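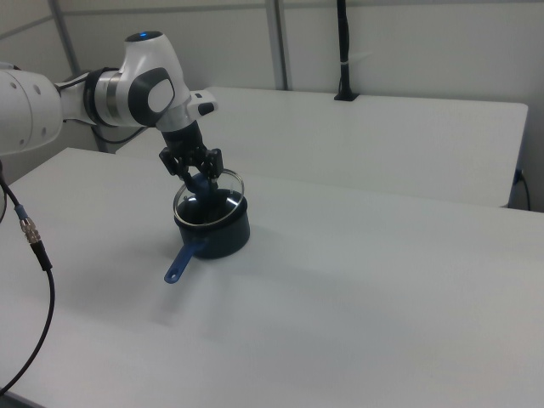

Small navy saucepan, blue handle, glass lid with the matching blue knob

Small pans with glass lids: keep or bin?
Kitchen & Home > Pots, pans and storage
July 2022

plumduff645
Right, I need some opinions before I do something rash. I'm clearing out the pan cupboard before we move in August and I've got stuck on the little navy one in the photo. It came from Gilolden years ago, in a set of 3, and the other two have long since gone to the charity shop. The pan is fine! I use it for porridge, custard, one egg, all the small stuff. It's the lid that drives me up the wall. It never goes on first time. It tips, one side drops down into the pan and the other side sits up on the rim, and I stand there jiggling it like a fool while the milk comes up. Do I keep it, buy another lid, or start again with something else? The new kitchen has one pan drawer and it is not deep.

Staststead_Sal
Keep it. Small pans are worth their weight in gold and you'll only end up buying another one by September. I've had mine (different make, a horrible orange thing) since I left home and it does more work than all the big ones put together.
Have you measured the lid? If one side drops inside then it might be a size too small. Sets get muddled, it happened to me with my mum's.

plumduff645
I haven't, but the knob matches the handle, same blue, so I've always assumed they belong together. I'll dig the tape measure out. It's in a box, naturally.

crumbtray
Matching knob means nothing. They use the same knob on every lid in the range, so you could easily have the lid off the smaller one.
My vote is bin the lid and keep the pan. I can't stand glass lids on small saucepans. They steam up straight away so you can't see a thing anyway, and there's always gunk in the gap under the metal rim. A saucer does the job.

Staststead_Sal
A saucer!! And how do you get it off again when it's hot?

crumbtray
Tea towel. Been doing it 20-odd years and still have all my fingers.

hobnob_and_tea
Got to disagree with crumbtray on the glass. Mine clears after a minute or so and I like being able to see when the rice is coming up to the boil. For the gunk, take the knob off (there's usually a screw on the underside) and leave the lid in hot water with a spoonful of bicarb, then go round under the rim with an old toothbrush. Comes up lovely.
With the tipping, try holding the knob dead level and lowering it straight down. I used to come in from one side and catch the lip every single time.

plumduff645
I've just been in the kitchen practising. It's a bit better coming straight down, I'll give you that, but I did feel daft doing it with an empty pan and the dog watching.

oldkeogh
Has the rim gone out of round? Turn the pan upside down on a flat worktop and look for light underneath. I had a small Keogh milk pan that had been dropped once and no lid on earth would sit on it after that. You can't really bend them back, I tried and made it much worse.

plumduff645
Good thought. No light that I can see, so I don't think it's that.
Tape measure has turned up too! Pan is 16 cm across the inside at the top and the lid is 16 and a tiny bit. So it's the right lid, it just hasn't got much to spare.

oldkeogh
Then it only needs to be slightly off centre to drop in. Annoying but nothing wrong with it.

crumbtray
Or get one of those floppy silicone ones. Lukix do a flat one that covers three sizes of pan and it goes in the drawer like a place mat. You said the drawer's shallow.

hobnob_and_tea
I had one of those and it smelled of onions for the rest of its life.

crumbtray
Mine doesn't. Dishwasher, top rack.

hobnob_and_tea
Mine went in the dishwasher. Onions.

Staststead_Sal
For the shallow drawer: put the lid on upside down, knob pointing into the pan, and then something flat can go on top. I keep my 200 ml measuring cup in the pan as well, and the egg timer, though you might not have room with the knob in there. And hang the pan up if you've got a bit of wall! Yours has a hole in the handle, so a hook by the hob would do it and you'd not need the drawer at all.

plumduff645
Oh, I never even thought about the hole. There's a bare strip of wall next to the new cooker, I'll see if the other half will let me drill into it.
So the pan's staying, and the lid is on probation. What do people do for custard though, lid or no lid while it cools? I make it with 500 ml of milk and I get a skin like a trampoline.

crumbtray
Cling film right down on the surface. No lid.

Staststead_Sal
I like the skin.

hobnob_and_tea
Greaseproof circle, same idea, and it doesn't stick as much. Sal, you're a wrong 'un.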